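Mandthorpe Leathercraft Board > Finishing and Care > Dry veg tan, conditioner or leave it?

nii_ansah
Posted 2022-06-21

I have a side of veg tan bought for bag panels, 3 mm at the shoulder and slightly less toward the belly. It was stored flat in a spare room with the heating on all winter. The grain has gone stiff and shows fine creases when I roll it over my hand. No cracks yet. The supplier (Wivell) says it left them with normal oil content and suggests conditioner before cutting. A book I have says never to oil before cutting because the panels will stretch. Which is it? I need to cut by July.

Nii Ansah

----------

burnisher29
Reply 1

Oil after cutting and dyeing, before the topcoat. That is the usual order. If you oil the whole side first, the belly takes up more than the shoulder and your panels will not match when you come to stitch them.

For now, case it. Dampen the flesh side with a sponge, put it in a plastic bag overnight, then let it come back to room humidity over a couple of days. Stiffness from heated air is mostly lost moisture. Oil does not replace water.

----------

fidport_saddlery
Reply 2

Disagree in part. I have cut hundreds of bridle parts from sides that were oiled whole. The stretch argument applies to soaking, and a light coat is not a soak. A thin wipe of neatsfoot on the grain, left 24 hours, changes the dimensions by less than the width of my scratch awl line.

Where I do agree is the belly. Don't oil the belly. Cut it off and use it for something else.

----------

burnisher29
Reply 3

Bridle leather is stuffed at the tannery and behaves differently. The original post is about veg tan tooling sides. You can't carry the result over.

----------

fidport_saddlery
Reply 4

I said bridle parts. I didn't say bridle leather. Most of what I cut is russet veg tan that I finish myself.

----------

afia_e
Reply 5

Both of you are partly right and it can be measured, so I measured it last year. Method below. It costs one offcut and a couple of evenings.

Do not judge the result by bending the piece in your hands. Everyone's hands are different and you will press harder on the one you expect to be stiff. Use weight and length. 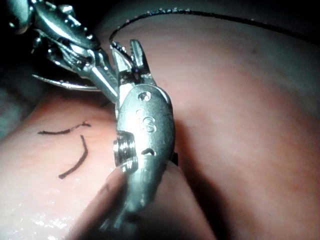 Test procedure

1. Cut four strips from the same part of the side, all running parallel to the backbone. Mine were 100 mm long and 20 mm wide. Number them on the flesh side in pencil.

2. Leave them together in the workroom for two days and weigh each one. A kitchen scale that reads to 0.1 g is good enough.

3. Strip one is the control. Case strip two with water only. Give strip three one light coat of neatsfoot. Case strip four, let it dry, then oil it.

4. Leave all four flat on a rack for another two days. Weigh and measure again.

5. Clamp one end of each strip to the bench edge with the rest hanging out over the floor, put the same small weight on the free end and measure the droop with a ruler.

My results: the oiled strip did not grow in length by any amount I could read. The cased strip was slightly long while damp and returned to size once dry. Strip four had the most droop by a clear margin, and its colour was more even than strip three. Dry fibre seems to take oil in patches.

So my order is case, dry, light oil, rest, cut. That puts me between the two of you.

Afia Eshun

----------

burnisher29
Reply 6

Fair method, small sample. One side from one tannery. Did you run it across the grain? Stretch is worse in that direction and bag gussets are often cut that way to save leather.

----------

afia_e
Reply 7

No, parallel only. Point taken. I would expect more movement across, but I have no figures for it.

----------

adjei_bags
Reply 8

A caution about product choice, as nobody has raised it. Pure neatsfoot and neatsfoot compound are different things. The compound often has mineral oil in it. Read the tin. Some people have no trouble with it, but I have had thread discolour along a seam and I stopped using it.

Also, whatever you use will darken the leather. If the panels are to stay natural, test on the offcut and leave it a week before you decide. Some of the darkening fades and some doesn't.

----------

fidport_saddlery
Reply 9

Seconded on the compound. On darkening, put the offcut in a window. Sun does more than the oil does.

----------

nii_ansah
Reply 10

Thanks all. I have trimmed the belly off and will do Afia's four strips, plus a second set across the grain for burnisher29. The scale I have only reads to 1 g. Is that usable on strips this small?

----------

afia_e
Reply 11

No. Each strip weighs only a few grams, so the change will be lost in the rounding. Borrow a better one, or skip the weights and rely on length and droop.

----------

burnisher29
Reply 12

Or cut bigger strips. And move the side out of the heated room whatever you decide, rolled loosely with the grain out.

----------

nii_ansah
Reply 13

Moved to the hall cupboard. Will post both sets of numbers when they're done.

Thread views: 1,144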